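Coson Hand-Held Gripper, Club Set

The Coson is a two-finger gripper worked directly by the operator's hand. The club set is put together by Nutov for school robotics classes and for student teams entering the Hundow manipulation event. Stock number 327. Page last revised October 21, 2022.

Each set contains 4 grippers and 8 spare finger pads, with a printed task booklet. Operators may wear gloves, provided the fingers can still close fully on the handle. Check the linkage fasteners before each session.
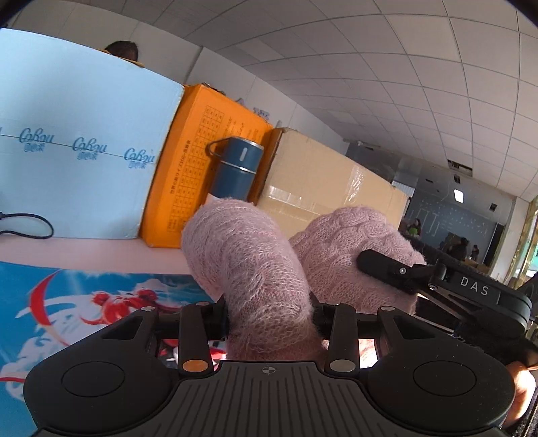
Recordings are saved per task. The club license covers 600 recordings per season; unused recordings do not carry over to the next. Teams using the Valcárcel scoring sheet should select the matching task list before the first run, as it cannot be changed later.

Replacement pads are sold in pairs. Handles are not sold separately.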